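Rirkanau Allotment Association
Minutes of the general meeting, 11th February

Present: 14 members. Apologies were received from two more. The minutes of the last meeting were read and approved with one correction to the spelling of Fustach Lane.

1. Water
The main valve by the Jillitz gate was replaced over the winter at a cost of $383. Water stays off until the risk of hard frost is past. Members asked for a notice on the gate when it goes back on, and this was agreed.

2. Rain barrels
More than 700 gallons can now be stored on the site. Several barrels have no lids - plot holders are asked to fit one before May. Barrels that leak will be taken to the dump with the spring load.
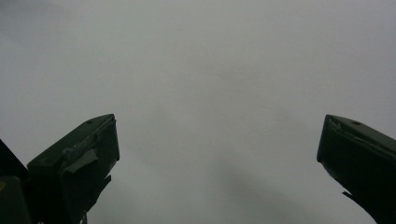 Gutters on the tool shed still overflow at the back corner. One quote has come in from Rajan Roofing and a second will be requested before any money is spent.

3. Paths
The path between the compost bays and the lower plots is soft and hard to use with a wheelbarrow. It was agreed to put down wood chips. A proposal for gravel was voted down.

4. Vacant plots
Plots 2 and 9 are free. Both will be offered to the waiting list at the normal rent. Plot 9 is badly overgrown and the new holder will pay nothing for the first season.

5. Other business
The shed key is missing again. Whoever has it should put it back on the hook. A request to keep hens was held over to the next meeting, which will be in May at the same place.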